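5. Preparar a bancada e correr a primeira tarefa doméstica

Antes de começar: esta secção parte do princípio de que a secção 4 está feita (fixação da estrutura, alimentação, atualização do controlador Joltbridge). Se não está, voltar atrás. A sério. Metade dos pedidos de suporte que a Rima Harb recebe são de gente que saltou a 4.

Revisão de April de 2020. Substitui a folha solta que ia na caixa desde outubro.

5.1 O que esperar

Responder já à pergunta que toda a gente faz: a máquina ainda não faz a lida da casa. Faz pedaços. Pega num pano, pousa um pano. Abre um saco com fecho se o saco estiver bem posto e se ninguém lhe mexer. Dobrar toalhas, às vezes. Arrumar uma cozinha, não.

Quem comprou o conjunto a pensar em oficina (separar peças, meter coisas em caixas) vai ter resultados melhores do que quem pensou em roupa. Objetos rígidos portam-se bem. Plástico mole e tecido, mal.

5.2 Montar a área de trabalho

1. Mesa firme, plana. Se abana com a mão, abana com os braços.

2. Um braço de cada lado, presos à estrutura. Apertar tudo à mão primeiro, só depois com chave.

3. Cabos: deixar folga suficiente para o braço rodar até ao fim do curso. Verificar dos dois lados. Cabo esticado = erro 16 no ecrã, e o erro 16 não se limpa sem desligar.

4. Levar os dois braços à posição de encontro, ao centro da mesa, garras quase a tocar-se. Devagar. É nesta posição que se faz o zero.

5. Colocar o primeiro objeto. Começar por um saco transparente de fecho, de pé, um pouco aberto em cima, com qualquer coisa de cor viva lá dentro. Cor viva ajuda muito a deteção; plástico transparente sozinho é o pior caso possivel.

CUIDADO: mãos fora da mesa enquanto o zero está a correr. Os braços param por contacto mas não param logo. 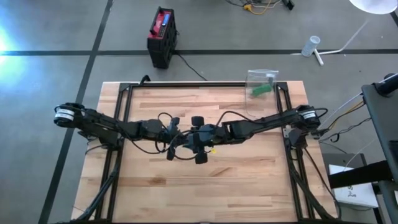

Um robô destes consegue arrumar a mesa sozinho, sem ninguém por perto?
Por enquanto, só tarefas curtas e ensaiadas, e sempre com uma pessoa ao alcance do botão de paragem.

5.3 Zero e calibração

6. No painel: Braços > Zero > Ambos. Esperar pelo segundo apito. O primeiro só diz que começou.

7. Ver o valor de referência do braço esquerdo. Tem de dar 745. Direito, 770. Se derem trocados, os cabos de sinal estão trocados; desligar, trocar, repetir desde o passo 4.

8. Fechar e abrir cada garra três vezes sem nada. Ouvir. Estalido seco é normal nas primeiras, raspar não é.

9. Guardar o perfil. O nome não pode ter acentos nem espaços (o controlador aceita, depois não o encontra. Está na lista de correções, segundo o Ilir Babić, sem data).

NOTA: o zero perde-se sempre que se desliga a alimentação geral. Não se perde ao reiniciar só o painel.

5.4 Escolher a tarefa

O pacote base traz quatro tarefas. Estado de cada uma, pelos ensaios do Walid Nasrallah no armazém da Groldale e na nossa bancada:

Tirar objeto de saco. Funciona se o saco ficar de pé. Saco caído, a garra empurra-o pela mesa fora e desiste ao fim de um bocado.

Pegar em pano e estender. Funciona com pano de um só tamanho. Mudou o pano, calibrar outra vez. Chato, sim.

Pôr objeto em caixa aberta. A mais fiável. Usar esta para demonstrações.

Dobrar em dois. Experimental. Não mostrar a clientes, não mostrar à família.

O conjunto de tarefas da Testel também carrega neste controlador mas não damos suporte.

5.5 Primeira execução

10. Limpar a mesa do que não faz parte da tarefa. Ferramentas, copos, telemovel, tudo.

11. Tarefas > Biblioteca > escolher > Simular. A simulação mexe os braços a um quarto da velocidade e sem fechar as garras. Ver até ao fim, mesmo que pareça bem.

12. Executar. Manter a mão no botão de paragem a primeira vez. E a segunda.

13. Anotar o resultado. O registo automático diz "concluída" quando o programa chega ao fim, mesmo que o pano tenha ficado no chão. Quem diz se correu bem é quem está a ver.

5.6 Trabalhar com panos

Pano é outra conversa. Algumas coisas aprendidas à força, quase todas pelo Ziad Hattar:

14. Usar tecido com textura, tipo turco. Liso escorrega.

15. Pegar junto a um canto. Pelo meio o pano fica num molho e a câmara deixa de perceber onde acaba.

16. Levantar bem acima da mesa antes de qualquer movimento para o lado. Pano que arrasta, leva consigo o que lá estiver.

17. Esperar que pare de balançar. Há um parâmetro para isso, "Pausa após elevação". De fábrica vem curto demais, duplicar.

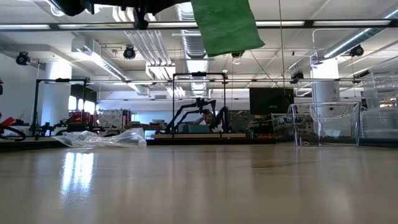

18. Baixar na vertical, abrir a garra só depois de o pano assentar. Se largar de cima cai dobrado e a tarefa seguinte já não o reconhece.

Tampos brilhantes dão problemas. O reflexo das luzes do teto baralha a câmara, que às vezes toma o risco de luz por um objeto e manda lá o braço. Forrar o tampo com papel mate ou apagar a luz de cima. O papel Ibarra que vai na caixa serve, colar com fita nos quatro cantos. O mesmo vale para caixas de acrílico: se a tarefa falha sempre do mesmo lado, experimentar tirar a caixa.

5.7 Se correr mal

Erro 16: cabo esticado ou preso. Desligar na alimentação geral, soltar, refazer o zero.

Erro 1807: a garra fechou e não sentiu nada. Quase sempre o objeto mexeu-se entre a deteção e a pega. Repor e repetir. Se aparecer seguido, refazer 5.3 toda.

Braço treme parado: parafusos da base. Apertar.

Tarefa "concluída" sem mexer em nada: perfil errado carregado. Ver o nome do prefil no canto do painel.

CUIDADO: nunca puxar um braço à mão com ele ligado. Libertar primeiro em Braços > Livre, segurando-o, porque cai.

5.8 Ao terminar

19. Braços > Repouso. Esperar.

20. Desligar o painel, depois a alimentação. Por esta ordem.

21. Tirar da mesa sacos e panos. A próxima deteção começa com o que lá estiver.

Dúvidas sobre a 5.3 para Jingyi Ren, resto para a Rima. Mandar sempre o ficheiro de registo junto, senão a primeira resposta vai ser a pedir o ficheiro. Segue na secção 6, tarefas gravadas pelo utilizador.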